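Whiteboard care and resurfacing: questions we get a lot

October, by the Söderlund workshop desk

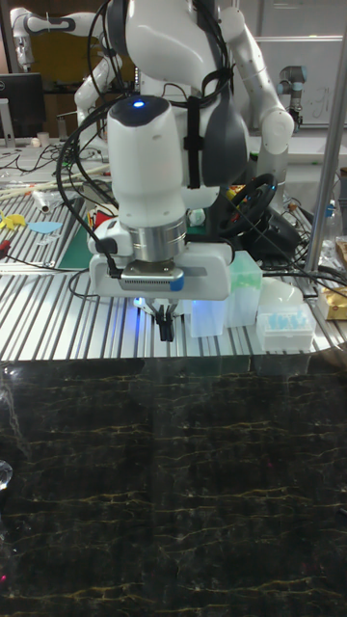
Most boards that come to us as "ruined" aren't. They need a proper wash and better markers, end of story. Before you book anything, work out what kind of faint you have. Take the whiteboard over on the right, behind the gray arm, with faint handwritten marks on it. From across a room you can't tell if that's fresh writing from a tired marker or old writing that won't leave. So walk up and wipe a corner with a dry finger. Comes off, you need a new marker. Stays put, read on.

What is ghosting?

Old ink left in the surface after erasing. Shows as gray or colored shadows. Usually worst in the middle of the board where everyone writes.

Why does it happen on a new board?

Cheap melamine, mostly. The coating is thin and ink gets down into it. Also happens when writing stays up for weeks. Also when people only ever dry erase and never wash.

What do I clean with day to day?

Felt eraser, then a damp cloth at the end of the day. 100 percent cotton is fine. Microfiber is fine. Paper towels leave lint and some brands scratch.

And for a proper wash?

Warm water, one drop of dish soap, wipe, rinse with a second cloth, dry. The rinse matters — soap film makes the next lot of ink bead up and skip. Once a week for a busy board. Home office, once a month will do.

Somebody used permanent marker. Help.

Write over it with a dry erase marker, black works best, wait a few seconds, wipe. Repeat if needed. Still there? Rubbing alcohol on a cloth, small patch first. Then wash the whole board as above. Don't use nail polish remover, it can dull melamine and painted boards for good.

Can I use glass cleaner?

On glass boards yes. On porcelain steel ok now and then. On melamine we'd rather you didn't.

Magic sponge type erasers?

No. They are a very fine abrasive. Board looks great that afternoon and ghosts twice as fast afterwards. Seen a lot of these, always the same dull patch in the middle.

How do I know what my board is made of?

Try a magnet. Doesn't stick: probably melamine, or glass without a steel back. Sticks: porcelain or painted steel, or a magnetic glass board. To tell the two steels apart look at the back label if you can get to it. Otherwise send us a photo of the corner and the frame and we'll have a guess.

Which markers do you recomend?

Any decent low odor dry erase. Store them flat, caps on tight. Stored tip up they dry out and you get that pale scratchy line people blame on the board. Throw dead ones away, don't put them back in the tray!

Do you resurface melamine?

No. Costs more than a new board. We resurface steel up to 4 feet high, any length that we can get through the door. Taller ones, ask.

How does resurfacing work?

Film overlay. We strip the tray, clean and degrease, lay the film, trim, refit the tray. Done on your wall in most cases. Don't write on it for 2 days after. Please put a sign up, people forget and then we get the phone call.

What does it cost?

A standard classroom wall, film and labor, is $865. Small boards are less, quoted from a photo. Moving furniture is not included so clear the wall beforehand.

Where do you work?

Gilton and Kondcombe, plus anywhere in between. Further out there's a travel charge, will be on the quote. Boards can also be dropped at the Kondcombe unit before noon, use the side door.

I have a Cerora board, is the warranty still good after film?

Check your paperwork. Older Cerora boards came with a surface warranty that ends if anything is stuck on the face. If yours is still covered, claim on that first and don't pay us.

My board has dents. Can film hide them?

No, film shows every bump. Shallow scratches dissapear, dents don't.

Board is in direct sun, problem?

Bit of one. Ink bakes on. Erase before you go home and pull the blind if there is one.

How do I get a quote?

Email a photo of the whole board, one close up of the worst bit, and width and height in inches. We reply in the evenings, after 6 normally.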